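Mosgate Linen and Towel Bank: progress report to the Ullura Fund, second period

From: Idun Wallin, project lead. For: Britt-Marie Solberg, grants
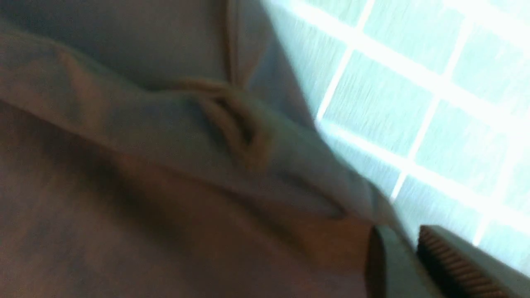 Where we are

Short version: on track with households, behind on the drying room, slightly under on spend. Sorry this is later than promised, the October figures took longer to pull together than they should of.

Target for the period was 200 households receiving a bedding and towel pack. We reached 169. Of those, 168 got the full pack and one asked for towels only. The gap is nearly all down to the two weeks the Berkeo estate was without lift access and we couldn't deliver to the upper floors. Those families are on the list for next month and have been rung.

Referrals

Coming in steadily from the health visitors and both schools. Less from housing, where our contact moved on in the summer and the new person hasn't picked it up yet. Meeting booked. Self-referrals are up a lot, mostly word of mouth. We'd like to keep that route open even though it means more phone time than we costed for.

Stock

Single duvets fine. Double fitted sheets short all period, as before. Bath towels good, hand towels too many if anything. Bielecka have carried on doing the hot wash at the agreed rate and haven't put the price up, though they have warned us they will look at it in the spring. I'd rather tell you now than surprise you with it in the next budget.

Donated items that don't pass the sort go to rags or the animal shelter. Sorting guide rewritten, one side of paper now, people do read it.

Drying room

The weak spot. Extractor was fitted late and then failed its first check, so we have been relying on Bielecka for drying as well as washing. That's the overspend under laundry. It is more than covered by the underspend on van hire. Second check passed. Room in use mornings only until the timer is replaced, part on order.

People

4 new sorters trained, all still with us. One paid driver post filled after a second advert. No accidents. One complaint, about a late delivery, answered the same day and closed.

Money

Full table sent separately. Main variances: laundry over, van hire under, packaging under as we stopped using the printed bags. Would like to move the packaging underspend into double sheets. Please can you confirm this is alright by email, the grant letter says we need it in writting.

Next period

Catch up the Berkeo deliveries. Get housing referrals moving again. Drying room running full days. Follow-up calls to the first families from last winter, six questions, no more than ten minutes each.

Happy to talk any of it through, mornings before 11 are best.

Idun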